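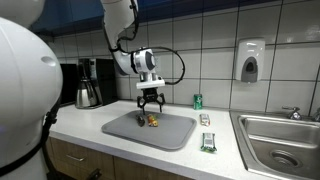 A white robot arm over a kitchen counter.

Coalition partner in Ondach has left, stayed, depending on whom you call

ONDACH, September 19, 2021 — The Treltier Union has walked out of the governing coalition on the Ondach city council over the Lysenko Bridge toll, according to its chairman. It remains a loyal member of that same coalition, according to its council leader. Both men put this in writing, on party letterhead, before lunch.

Lukian Harasym, who chairs the party, was first. In a statement sent to reporters and posted on the party's page, he said the Union "can no longer sit beside people who charge a nurse from Fistolgate for the privilege of going to work," and that its nine council members were leaving the majority with immediate effect.

Vitalii Tkachuk, who leads those nine council members, replied less than an hour later that they were doing nothing of the kind. "The council group decides where the council group sits," he wrote. "The chairman is entitled to his feelings about the bridge. We share many of them. We have not gone anywhere."

The two statements sat one above the other on the party's page for most of the afternoon, under the same photo of a handshake. By evening the handshake had been replaced with the party logo.

The toll was supposed to be the easy part of the summer's budget talks. The Lysenko is the only road crossing between the old town and Fistolgate, and its deck has been patched so many times that drivers know the seams by heart. The city says it can't borrow for a full repair unless it shows a steady source of money to pay the loan back. A toll on cars and trucks, with buses and bicycles crossing free, was the mayor's answer. The Treltier Union, which wins most of its votes in Fistolgate, agreed to let the proposal go forward as long as people who live across the river got a break on the price.

What kind of break was left for later. Later came at the last council session, where the resident discount appeared in the final draft as a refund, to be claimed once a year, by mail, with receipts.

Harasym, who isn't on the council and was watching from the public seats, could be heard saying "receipts" several times at increasing volume. He was asked by the clerk to stop, and did, and then said it once more on the stairs.

The vote on the toll ended 15 to 15. Under the council's rules a tie sends the matter back for a second reading, so the toll is neither passed nor dead, a condition it now shares with the coalition. Tkachuk voted yes. Most of his group went with him. Two members voted no, and one of those says she thought she was voting on the order of the agenda.

"I pressed the button I meant to press," she said when reached by phone. "I just didn't know what it was connected to." She asked not to be named, then pointed out that the voting record is public, and then asked again.

Tkachuk's case for staying is mostly arithmetic. Without the Union the mayor has no majority, and without a majority there's no budget in December. A budget that fails twice hands the city's spending to the regional office, which has never shown much interest in Fistolgate's streetlights. His allies also mention, when pressed, that the Union holds the transport and parks jobs at city hall, and that parks has finally gotten somewhere with the embankment.

Harasym's case is that people in Fistolgate were promised a discount and got a hobby. He spent much of last week at a folding table by the bridge ramp, collecting names against the toll, and says he had 1,000 of them by the time the rain came. He plans to deliver the sheets to the mayor in person. The mayor's office says it would be happy to receive them, and would also accept them by mail.
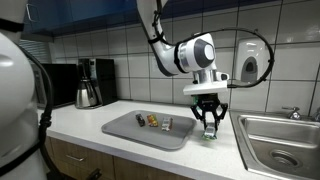 Asked whether the mayor considers the Union to be in or out of the coalition, a spokesman said the office had received two letters and was reading both with interest. Pushed a little, he said the mayor would go by how people vote. Pushed again, he said he had another call.

The party's own rules are not much help. The chairman "speaks for the Union on all questions of alliance," according to one section. The council group "is free in the exercise of its mandate," according to another, on the same page. People who were in the room when the rules were written say the two sentences were put in to please two different men, neither of whom is still in politics, and that everyone was hungry and wanted to go home.

There is history between the current pair. Harasym and Tkachuk ran together in the last election, sharing a van and a loudspeaker, and by most accounts got along fine until they won. Tkachuk took the council seat and the office with the window. Harasym took the chairmanship, on the understanding that it would be the more important job. They have since disagreed in public over the tram timetable, the color of the campaign posters, and whether the party should have a position on fireworks. (It has two.)

This one may be harder to paper over. Harasym has called a meeting of the full membership to confirm the walkout. Tkachuk says the chairman can't call such a meeting without giving members 15 days' notice, and that the notice has to go out by post. Harasym says an announcement on the party's page counts. Tkachuk has pointed out that an announcement on the party's page is currently being contradicted by another announcement on the party's page.

The page itself is run by a student who works evenings. He said he had been given instructions by both men and had followed all of them. He would like the password to be somebody else's problem by the end of the month.

Opposition members have so far kept their delight within limits. One offered the Union's nine members the empty bench at the back of the chamber "for as long as they need to think." Another proposed, in what she insisted was a serious amendment, that the toll be suspended until the Treltier Union had crossed the bridge in one direction or the other. The chair ruled her out of order, but took a while to do it.

In Fistolgate the mood is more tired than angry. At the bus stop below the ramp, several people waiting for the line into town said they had signed Harasym's sheet and had also voted for Tkachuk, and didn't see a conflict. A man loading crates outside a hardware store said he would pay a toll gladly if the bridge stopped eating his tires, and would refuse to pay it on principle if he had to mail anything. His brother-in-law disagreed with both halves of that and they were still going when the bus came.

A retired ferry pilot at the same stop wanted it noted that the ferry had never needed a second reading. The ferry stopped running when the bridge opened. He has written to both Harasym and Tkachuk about bringing it back, and says both wrote back to agree with him.

City hall's transport office, which is run by a Union appointee and is therefore either part of the government or not, says it is working on a different version of the discount. Under this one, residents would register a license plate once and be charged the lower price as they cross. Staff there say this was the original idea. It was changed to a yearly refund because the registration software wasn't ready, and the software wasn't ready because the money for it was in the budget that depends on the toll.

Tkachuk says he'll bring the plate plan to the second reading and expects his whole group to back it, now that the buttons have been explained. He also said he had left two messages for Harasym and would leave a third.

Harasym said he had gotten the messages and found them long. He would look at the plate plan, he said, if somebody sent it to him as chairman of a party in opposition. The transport office said it had no such address on file but could send it to the old one.

The second reading of the toll is on the agenda for the council's next session. The seating chart for that session had not been posted as of this evening.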